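Kusero sound files, readme

Monday, December 28, 2020

Read this before you load anything. Sound project for the Plutska diesel switcher, HO, DC/AC versions both. Files are the same for both, only the CV list is different. Put together by Han-gyeol Wang, questions go to me and not to Anembridge, they only host the download.

What is in the zip

396 sound clips, mono, trimmed. One project file. One CV list for two-rail, one for three-rail. A text file with the function keys. A folder called old, ignore it unless you run the first decoder revision.

What you need

Decoder with at least 2 free sound slots. Programmer with current firmware. A speaker that fits under the cab floor, the sugar cube type is fine. The stock round one rattles at low notches, swap it if you can. Loading takes up to 40 minutes on the older programmer so plug the laptop in first.

Loading

Loco on the programming track, nothing else on it. Read the decoder first and save what you get. Then write the project, then the CV list, in that order. Other way round and the address goes back to default and you will think it's dead. It isn't, try address 3. 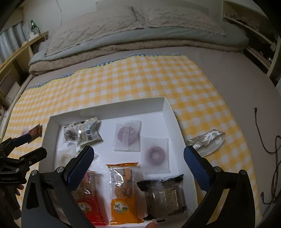
Function keys are mostly where you'd expect. F0 lights, F1 engine, F2 horn long, F3 horn short, F4 coupler clank, F5 shunting speed. Brake squeal is on F6 and can be turned off for good in the CV list, some people hate it. For sorting the small parts when the shell is off I use a white cardboard tray, same as the one with the wrapped snacks and the purple doughnut in it, on a light cloth so a dropped screw shows up. Shell screws to one side, handrails to the other, buffer plates wherever there's room. Keep the cab interior upright or the driver comes unglued.

Recordings

Made in March at the Witkowska yard, from the cab steps and from the ballast next to the engine hood. Cold start, idle, notches up and down, shutdown, air compressor. The compressor clip has a bird in it near the end, I cut most of it out. No recording of the bell, the real one didn't work that day, so the bell is borrowed from my earlier set and is a bit too bright.

Known problems

- Notch 3 to 4 has a click. Only on some decoders. Looking at it.
- Horn long doesnt loop clean if you hold it past the second blast.
- Three-rail version: lights flicker when the slider is dirty. Not a sound problem but I keep getting mail about it.
- Shutdown is too long if the momentum is set high. Lower CV 4.
- Running number 2236 has a differnt headlight board, use the alternate lighting lines at the bottom of the CV list.

Use

Free for your own layout. Club layouts ok too. Don't sell decoders with it loaded, don't repost the clips seperately. If you change the project and want to share it, rename it and leave this file in the zip.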